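How Do You Teach a Robot Arm to Pick Things Up?

Have you ever reached for a glass of juice without even thinking about it? Your eyes and your hand and your arm all worked together, and you probably kept talking the whole time! A robot arm needs quite a bit more help than that.

At the Stunwood shared workshop, Tin-yau Ko and a few friends are building an arm called Mernico. Before they tighten every last screw, they like to try their ideas in a simulator, a sort of pretend world inside the computer, where nothing gets dented if the arm bumps the table. 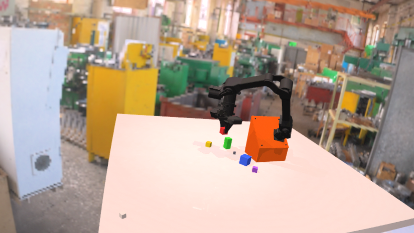
Mernico's practice world on the computer, with a red cube in the gripper.

An arm like this one bends at its joints, a bit like your own elbow and wrist. The gripper at the end is the hand. Squeeze too softly and the cube slips away, squeeze too hard and (on a real table) it might go flying across the room!

Try it yourself with a clothespin and a small block. Hold the clothespin in one hand, keep your elbow on the table, and see if you can move the block about six inches.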